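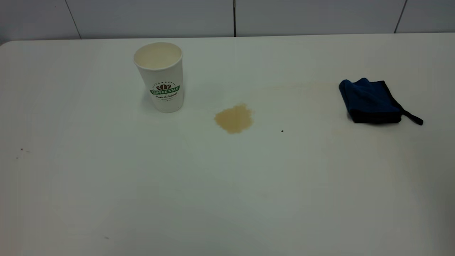
Home Notebook Recipes Stock Contact
Search the notebook Go
March — entry by Dimaculangan

Dye bath notes, navy on wool, continued

Bath volume 2000 ml, softened water from the Dener unit. Same dye lot as the last entry. Acid added in two parts, the second once the bath reached temperature. Held at 90 C. The stir plate on the left ran slow again and was swapped with the spare.

Uptake was even on the flat swatches. The thick yarn lagged, as before, with pale cores visible when the plies were opened. Extending the hold helped the cores but dulled the surface of the finer yarn. These two should not share a bath. I would split them by yarn weight from now on and keep separate sheets. 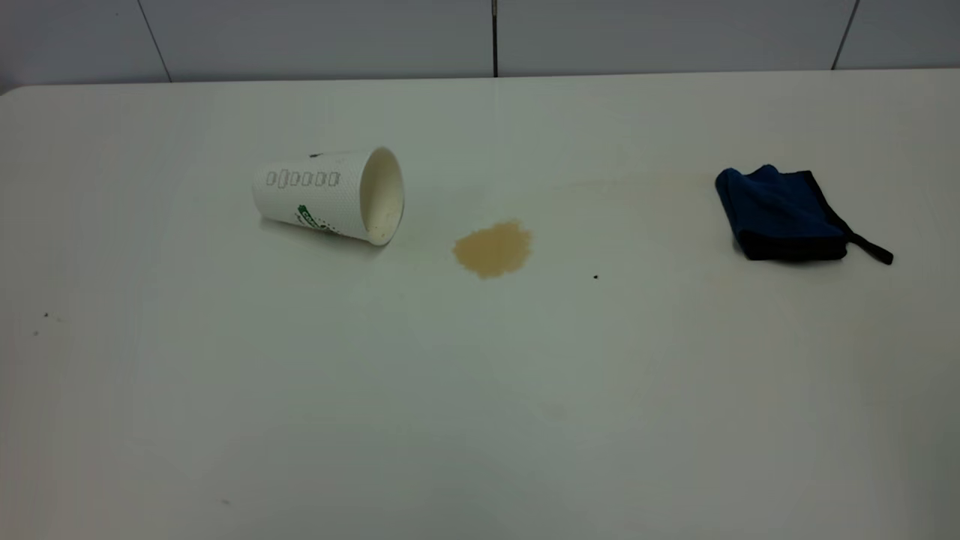
The Monby samples were scoured before dyeing, the Forilura samples were not. The unscoured ones took the dye in streaks along the skein ties. I had put this down to tight ties last month, but the ties were loosened this time and the streaks are in the same place. Spinning oil is the more likely cause. Next run: scour everything, leave the ties as they are, change nothing else.

Rinse water ran clear sooner for Monby. Crock test on white cotton, dry: trace of blue on both. Wet: clear transfer on Forilura — not acceptable for a lined garment.
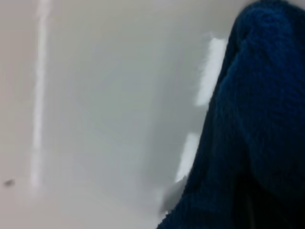
Navy chunky knit, near view.

Bath exhaustion still needs a proper number. Judging leftover color by eye in a beaker is too loose, and the old comparison strips have faded. Pipette a sample at the end of the hold, let it cool, and read it against the starting solution. Label it before it goes in the rack. 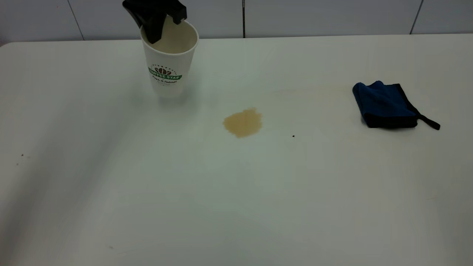
Shade comparison is the weak step at the moment. Grades given by two readers differed most on the dark swatches, and placement is probably part of it. The white tabletop is brighter in the middle and falls off toward the lower corners, enough to shift a near match. Swatch and standard go side by side in the center, touching, then swap places and grade again. A gray card under both would be better. None in stock.

Open items: pH log sheet missing from the binder. Reorder citric acid. Thermometer on the second bath reads low against the reference, so check it before the scour run.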